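Toy kitchen library at Predside to open for a second day

The toy kitchen library at Predside will open on two days a week from January, after a busy first half of the year in which its pots, pans and play food were rarely all on the shelves at once.

The library lends cooking sets to playgroups, childminders and families in the town. Each set is packed in a fabric bag with a list of what should be in it, and can be kept for up to three weeks. There are 43 sets in all, 40 of them for general loan. The rest are kept for use in the building, where children can play while the adults choose.

A set is made up of one main pot or pan and a handful of toy vegetables and fruit to go with it. Pots with lids are the most asked for. According to the library, younger children will spend a long time putting one piece of food in, covering it up, taking the lid off and finding it again, and they are less bothered about having a full set of plates and cups.

The library's latest newsletter, dated 6/23/24, gives a page to the white pot and the yellow corn cob. 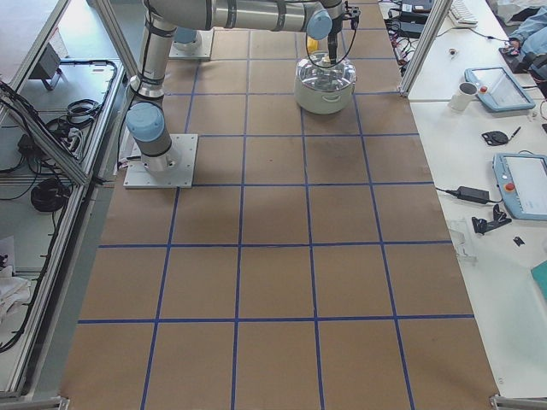
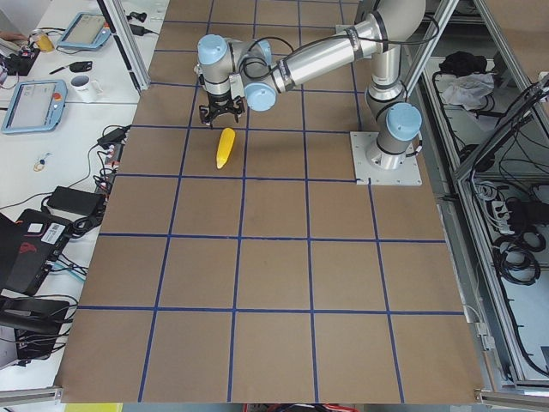
The white pot has two side handles. The corn is in it in the next picture. 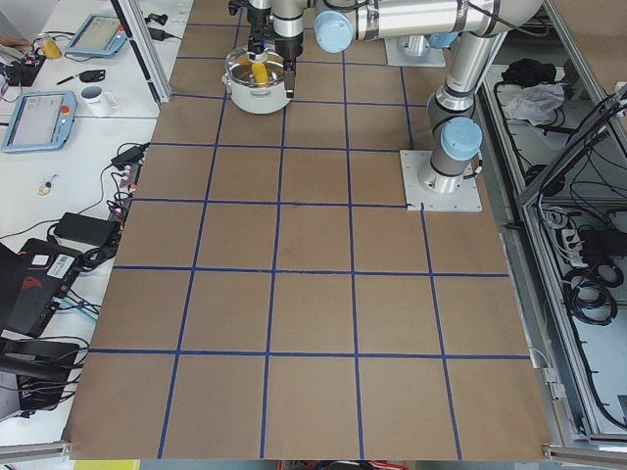
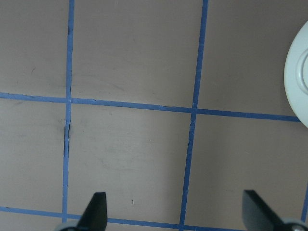 What is changing

Opening hours will double. At present the library is open for one morning a week, and borrowers who work mornings have had to ask someone else to return their bags for them. The new session will run in the afternoon and will finish at half past five. The morning session stays as it is.

Membership remains free for families. Playgroups and nurseries pay a yearly fee, which goes up from £40 to £50. Groups that have already paid for this year will not be asked for the difference.

The limit on loans is also being raised. Families will be able to take two sets home at a time and groups will be able to take four. Bags can be renewed once if there is no waiting list for them.

Lost and missing pieces

Small items of food are the pieces most often missing when a bag comes back. The library does not charge for a single lost piece, but it asks borrowers to say so when they return the bag, so that the list can be altered before the next family takes it out. A whole set that is lost or badly damaged will be charged at cost.

Glass lids are checked on return for chips and cracks. Anyone who notices damage at home should stop using the lid and bring it back separately, wrapped in newspaper or a tea towel. Pieces should be washed in warm soapy water and dried before they are packed.

Donations

Gifts of toy food are welcome, provided the pieces are clean and too big for a small child to swallow. The library has plenty of fruit and would like more vegetables, bread and eggs. Real saucepans and stockpots can be taken if they are light enough for a child to lift and the handles are firm. Electrical items, knives and anything with loose paint cannot be accepted.

Donations can be left at the Asari counter during opening hours or at the Cilham branch, which does not lend sets but will pass things on.

Parents who would like to join can fill in a form at either place. Borrowing can begin on the same day if a set is free.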